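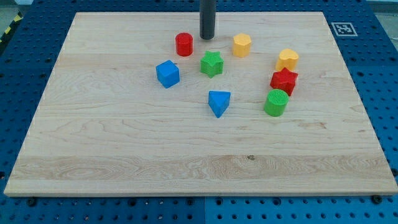

February, 7.40 am, Etton workshop

Got the moisture readings back on the second lot of timber and they're better than I dared hope! Eighteen boards came down from Urunville before Christmas and I've had them stickered along the back wall ever since, end grain waxed, old sheet over the top. I'd been fretting about the wide stuff most. Maple with streaky figure and a wavy darker band like the one on the blue table is lovely to look at and a pain to plane, the grain turns over on itself and you get tear-out right beside the small knots. So the plan for anything with that figure is scraper only, no plane after the first flattening. Magdy disagrees and wants to try a high-angle blade first. Fine, he can have an offcut.

Finish trials, round 3

Nandi's wax and oil mix is the clear favourite so far. Same oil as last round but she warmed it longer and let the beeswax go in as shavings, and it went on like butter. Colour shift is tiny. I put the old hardware shop oil on the other half of the test strip and it's gone properly yellow, more honey than maple. Some people will like that. I don't, but I've written it up on the back of the strip so we can compare in six months.

Water ring test: left a wet mug on each half while we had lunch. Nandi's half, a faint ring that buffed out with a rag. Yellow half, no ring at all, annoyingly. Might try one coat of the yellow stuff under two of hers? Haven't thought that through.

Grain raising. Must remember to wet the surface and sand back BEFORE the first coat, I skipped it on the small tray and it feels like a cat's tongue.

Glue

De Haan job needs 61 clamps' worth of patience and we own nowhere near that many, so Siyabonga is gluing up in halves and joining the halves next day. He did a dry run with cauls yesterday arvo and the middle joint closed up beautifully, no light through it anywhere. So pleased with that. Open time was shorter than the bottle claims, it's been hot in here after noon. Glue in the mornings until the weather turns.

Odds and ends

Annatjie has sharpened all the card scrapers and the difference is ridiculous – real curls, hardly any dust. She's going to show me how she turns the burr.

Nirngate want their sample by the end of the month. Mpho to ask if they care about the underside, as I'd like to leave it straight off the scraper.

Need: 240 paper, cotton rags, another tin of beeswax, pencils (where do they go?)

Bandsaw blade is wandering again to the left. Check the guides before blaming the blade.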